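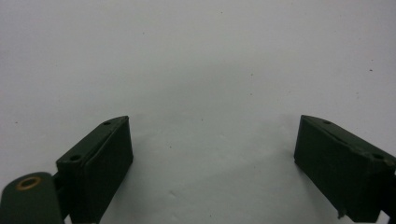
Minutes, page 3

Equipment planning meeting, July

The meeting opened at 10.15. Apologies had been received from the stores side, who sent their notes in writing. The minutes of the last meeting were agreed with one correction: the Eltach quote covers delivery to the door only, and does not include carrying anything upstairs.

1. Hand-held grippers

Most of the morning went on this, and happily so. Everyone who has used the green two-finger gripper this term is keen to have more of them. The plan put forward was to go from one working set to three, so that two people can record at the same benches with the third set kept ready as a spare.

The meeting went through what comes as part of a set and what has to be bought on top. The finger blocks have two small holes along the top face, and it was asked whether the soft pads we tried in spring could be fixed there without drilling anything new. The workshop thinks so, and will try it on an old pair first. There was a lot of interest in this! If it works we can change pads between tasks in a couple of minutes and save ourselves a separate order of fingers.

Wear was discussed as well. The corners of the blocks pick up nicks and pale scuffs, and there is a small rough nub low down on the inner face of one finger. The workshop was asked to look at whether it should be smoothed off. Members felt the scuffs are cosmetic and no reason to replace anything this year. The brass bushing at the joint is a different matter, and it was agreed that spare bushings should go on the order from the start.

Two suppliers have answered so far. Kisteo can supply complete sets and has offered to lend one for a fortnight. Clunix sells the parts separately, which suits us for spares but leaves the assembly to us. The workshop said, with some cheer, that they would enjoy the assembly. The meeting preferred Kisteo for the two new sets and Clunix for fingers and bushings, provided the loan set goes well.

Agreed: ask Kisteo for the loan. Order nothing until it has been tried on our own benches.

2. Bench arm

The Kocabaş arm is still the favourite for next year. The visit to see one running went very well, and those who went could have stayed all day. The controller is easy to learn, the arm is quiet enough to sit in a shared room, and the people there were generous with their time. What we do not yet have is a price including the guard and the mounting plate. The meeting did not want to put a figure in the plan without those.

It was suggested that the arm should be able to take the same fingers as the hand-held sets, so that whatever is learned by hand carries straight over – a very good idea, and one that should be written into the request for prices. Kocabaş to be asked whether they can make an adapter or whether we should draw up our own.

Agreed: request a full price with guard, plate and adapter shown on separate lines.

3. Budget

The small equipment line stands at 1,000 for the rest of the year. Of this, 187 has already gone on cables, clamps and the second charger. The meeting agreed to hold back up to 300 for spares and repairs, including the bushings. The two new gripper sets cannot come out of what is left and will need a request of their own, to go in with the autumn round.

There was a question about whether the pads count as equipment or as consumables. Stores treat them as consumables, in their written notes, and this was accepted. Pads will therefore be ordered with the tape and gloves.

4. Benches and surfaces

The plain off-white tops have been popular and it was agreed to keep them for the new benches. Small specks and marks do show on a pale top, so a wipe-down will be added to the start-of-session list. Lighting came up too. With the gripper held low, its shadow falls across the work, and one member would like a second lamp on the opposite side of each bench. Eltach has a clamp lamp that might do. One to be bought and tried before any more are added to the plan.

5. Any other business

The storage case for the loan set needs a shelf with a lock. The tall cupboard by the door has room once the old monitors are gone.

A request was made for a short practice session on the grippers for people who have not yet had a go. Warmly supported, and several offered to help run it. Date to be sent round.

Actions
Workshop: try pads on an old pair of fingers; check the nub; list spare bushings needed.
Purchasing: Kisteo loan; Clunix spares prices; Kocabaş full price; one Eltach lamp.
Stores: move pads to consumables; clear the tall cupboard.

The meeting closed at 11.50. Next meeting in September, same room.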